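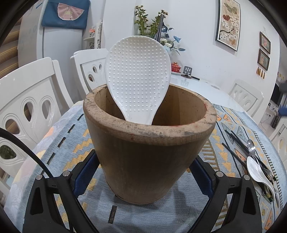 Piroska Boros

I have set tables for a living for nine years, most of them at Kellemis, where we lay and clear 460 covers on a normal Monday and more toward the weekend. Since February part of my job has been showing a machine how to do it. I hold a gripper with two black fingers, I pick something up, I put it down where it goes, and I do that again until the shift is over.

The company that wants this is called Haltuneck. They pay our employer, and our employer pays us our usual rate. I want to write about that second part, but first the work itself.

Picking up a pot by hand takes no thought. With the gripper you have to line both fingers up low on the sides, close until the pads touch, and keep the whole thing level so the rice paddle standing inside doesn't swing over and knock the rim. Spoons and chopsticks are worse. They lie flat on the cloth and there is very little to get hold of. Si-woo Do, who trained on it the same week I did, got so annoyed with a spoon that he put the gripper down and went outside for a while. He is now the fastest of us.

So there is skill in it. It took me most of a month to get decent. And what I was using the whole time was what I already knew: where a paddle should stand so a guest can reach it, how close a spoon can be to the edge, which things go down first. Haltuneck calls what they collect "demonstrations." I would call it nine years of work, and I think it should be priced that way.

Our manager, Yoshinori Oda, disagrees. His view is that we are on the clock, the clock is paid, and what we do on it belongs to the house. He also says no machine is going to carry a tray through Kellemis any time soon, and on that I believe him. I have seen the robot they are training. It is slow and it stops when the cloth wrinkles.

But slow machines get faster, and the recordings don't expire. If I quit in the summer, my hands are still in there. Kimie Amano retired in the spring after recording 551 sessions. She got a cake and a card.

I'm not against the machine. My wrists hurt, and if something else wants to do the last two hours of clearing, it can have them. What I want is a line in the contract -- a payment per session, separate from wages, and a say in what happens to the hours it saves. Cecilia Akolgo has written up a version and most of the floor staff have signed it. Oda has had it on his desk for 2 weeks.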